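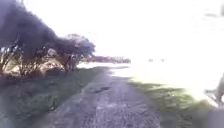

Dymphna Mac Giolla used to tell each new crew that a path robot spends its first morning learning how wrong its camera is, and that the crew had better spend the same morning learning it too. We have kept her order of work in this chapter, partly out of affection (she taught several of us) and partly for the plain reason that a machine set up in any other order tends to come back to the bench.

Chapter 5
Setting Up the Forward Camera on a Path Robot

A gravel track between two grass verges looks like an easy thing to follow, and for you and me it is. We hardly notice that the grass creeps over the stones in places, or that a bright sky has turned the trees nearly black and bleached the field beside them. The camera notices all of it, and the software has to make its steering choices from whatever the camera hands over. A good deal of your work as a technician, then, will be done before the wheels turn at all.

Our working machine for this chapter is the Lenihan, a small four-wheeled carrier fitted with the Zerkach mast and a single forward camera. If your school has the older Midach, don't worry! The mast clamp is different, but the steps are the same, and the differences are listed at the back of the chapter.

Begin with the mast. Loosen both collar bolts, set the lens 60 centimeters above level ground, and tighten the bolts a little at a time, going back and forth between them so the collar closes evenly. Wipe the lens with a clean dry cloth. Then check the tilt with the gauge, and write the reading in the logbook even if it hasn't changed since the last person wrote it down.

Next comes exposure, which deserves more patience than it usually gets. Left on its automatic setting, the camera weighs the whole view, sky included, and open ground toward the light can wash out to almost nothing. On the Lenihan you can tell it to weigh only the lower part of the view, where the path is. Load settings file 2432, take the robot outdoors, and drive it by hand for 200 meters along the Buvus loop at walking speed. Keep one hand near the stop button, please, however well it is going.

When you are back at the bench, play the drive through slowly and look for these:

Path edges that fade or jump where grass meets gravel
Dark patches on the track that the software marks as obstacles
Smearing toward the sides, which may mean a loose collar

Make one change between drives and log it before you go out again. Section 5.1 starts with the collar bolts and the order in which to tighten them.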